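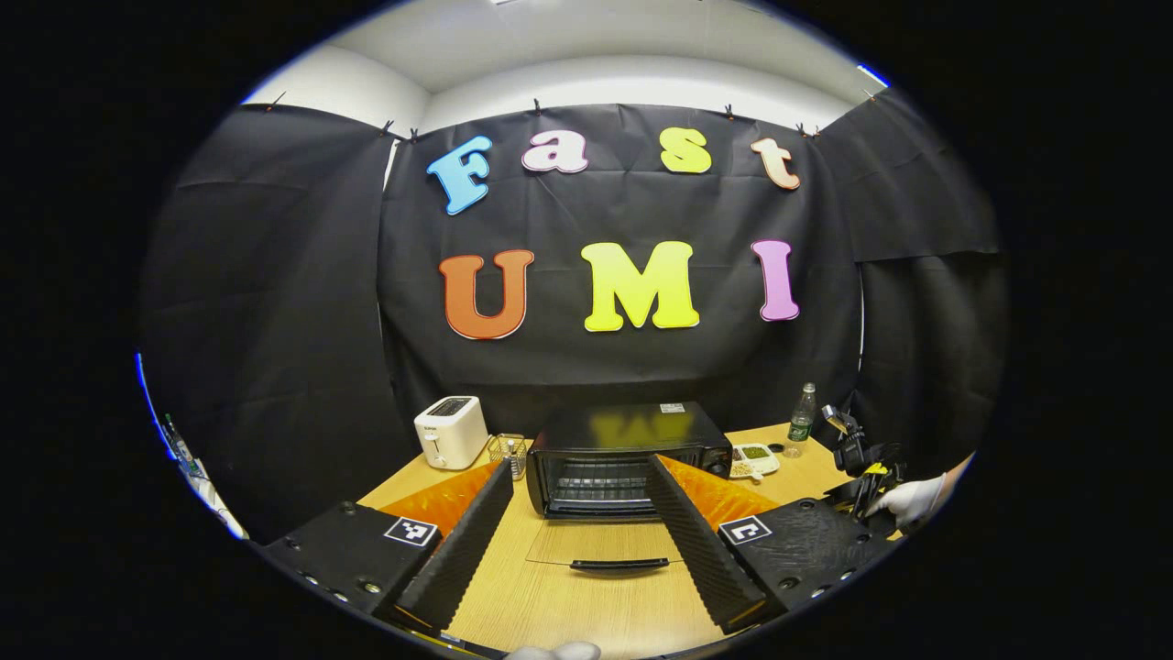 Re: Kitchenette levy and tenancy charges

Dear members,

The Bidell Centre office acknowledges the message quoted at the end. The levy remains at $20 per tenancy for each quarter. The balance of the kitchenette fund stood at $2,473 on 9 August 2025 - the Huretti invoice has not yet been deducted.

Tenants in arrears should contact the office in writing.
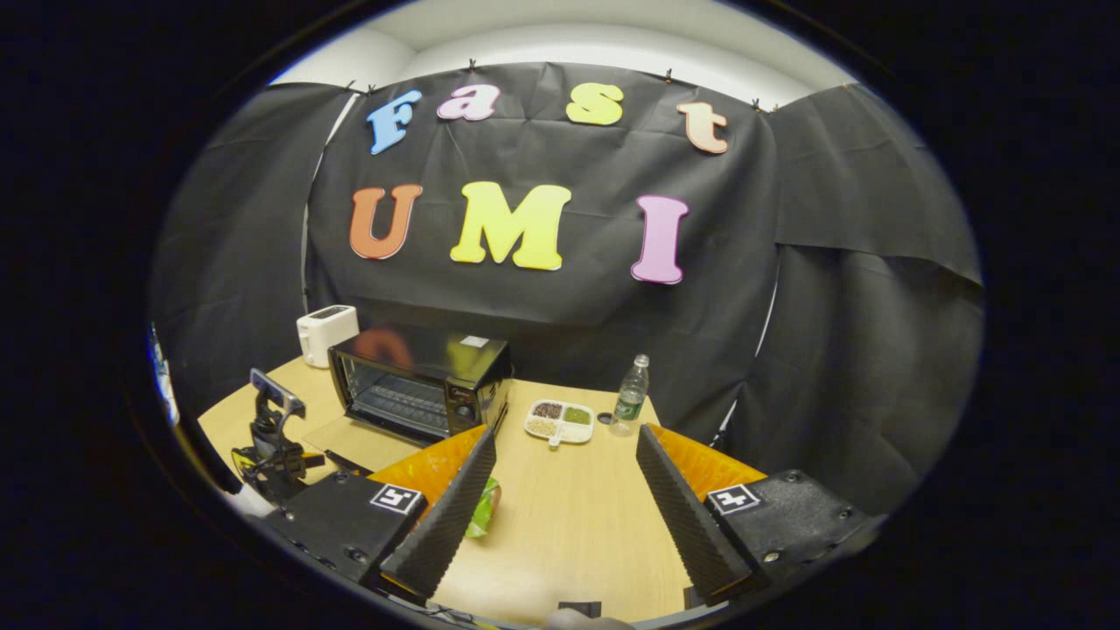

EARLIER MESSAGE

Wubit Kahsay wrote:
> Could the office confirm whether the levy
> increase proposed in April will proceed?
> Gesurero holds 2 tenancies and has been
> billed $98, and we query that amount.

The Gesurero account is under review and a corrected statement will be issued.

Bidell Centre Office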